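Questions people ask me about the Brarix handheld gripper kit

I've been running sessions with the Brarix kit at Grillus since January, and my inbox keeps filling up with the same handful of questions. So I've put the answers in one place. If yours isn't covered, drop me a line and I'll add it.

What do I get for my money?

A pair of handheld grippers, the marker cubes, a shoulder harness, charging leads and a hard case. The software comes as a download. We paid 982 pounds for ours through Manninen, and that included delivery. The head camera is extra, which annoyed me a bit at the time, though I've since come round to it (plenty of folk already own one).

Do I need a robot to use it?

No! You do the job with your own hands inside the grippers, the cameras record it, and the robot can come along months later. We collected for weeks before we had an arm to try anything on.

How much room does it take up?

Less than you'd think. A desk, somewhere to stand and a bit of elbow space will do. I'd tidy your cables first, mind you, as you'll be looking at your hands and won't be watching your feet.

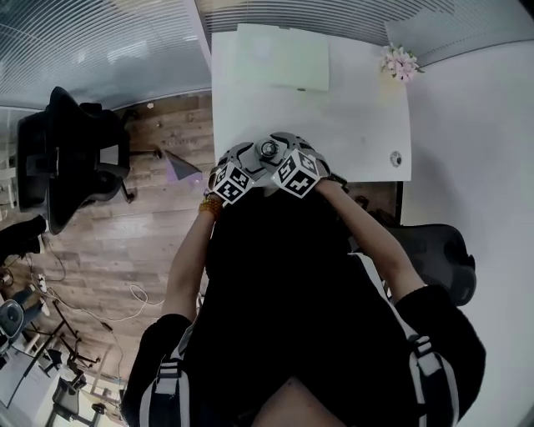

Vlasta Hoxha does most of our setting up and she can have a desk ready while I'm still hunting for my tea. Your first go will be slower. Give yourself a whole morning and don't book anyone in until after lunch.

Is it heavy?

Your arms will notice. The harness helps a lot, but I still wouldn't go past an hour without a proper sit down. Get the straps snug before you pick up the grippers, as you can't fiddle with buckles once your hands are full. I've tried.

What are the black-and-white squares for?

They let the software work out where each gripper is and which way it's pointing. Keep them clean and don't let your sleeve creep over them. A scratched one can be replaced, and Manninen sell spares in packs.
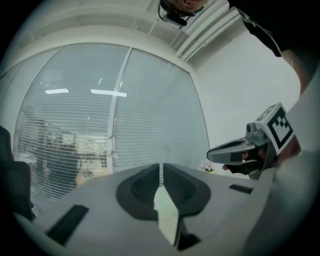
Go easy on the lighting too. A strong glare across a marker will lose you a few seconds of tracking, and then that take is only good for the bin. We close the blinds on sunny afternoons and leave the ceiling lights on.

How many recordings will I need?

It depends on the job. For a simple pick-up-and-put-down we were happy at 200 takes. Folding took far more, and I'm still not pleased with it — cloth is a pain. Tomoyo Nakajima in our Trondetden office got a decent result from 121 takes of sorting, but she's much neater than I am.

Do the finger pads wear out?

Ours have lasted well. Wipe them down at the end of the day and check they still meet evenly when you squeeze the trigger.

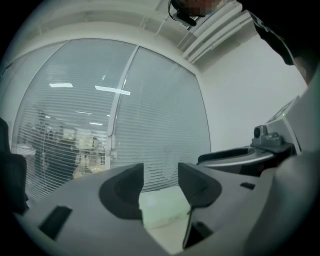 If one side starts to feel sluggish, stop and run the calibration again before you carry on. It's quick, and it beats throwing away a day's work.

Can I try before I buy?

Yes, you can borrow our demo kit for 72 hours. You pay the return postage and we ask for a deposit. Please send the leads back with it!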